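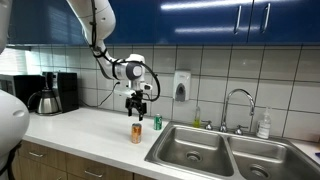
Ravden site, kitchen cell: pre-session inspection
Date: 1/11/22
Applies to: arm, gripper, counter, recording station
Checklist supplied by Zunmont, comments by the site inspector

1. Emergency stop within reach of operator. PASS
Pressed it twice. The form asks for "confidence in stop function", whatever that is. I have put yes.

2. Cable secured along arm, no snagging. PASS WITH COMMENT
There is a loop of slack at the wrist. I'm told it needs it to turn. Same answer as in June. Check it against the tap at full reach before the next batch.

3. Gripper fingers clean, open and close fully. PASS

4. Sink area safe for powered work. FAIL
Drinks cans are being picked up right next to a double sink. Sealed cans only, please, and both basins drained before the arm is switched on.

5. Loose items cleared from counter. FAIL
Coffee maker, carafe and microwave all still out. Melnyk's view is that clutter makes the examples more realistic. Perhaps. Nothing I was shown compares a cluttered counter with a clear one. Carafe to be empty if it stays.

6. Mains leads clear of arm travel. COMMENT
Coffee maker lead to be unplugged and put away during sessions.

7. Failed grasps kept and labelled. FAIL
Log gives 3964 examples. I opened 30 and found no failures among them, which I don't believe. Burach to say where the bad ones go.

8. Object variety recorded. COMMENT
Target is 200 per object. A further 1000 with the same few cans will teach it those cans.

9. Operator breaks logged. PASS

Result: not cleared. Items 4, 5 and 7 to be redone and the sheet returned.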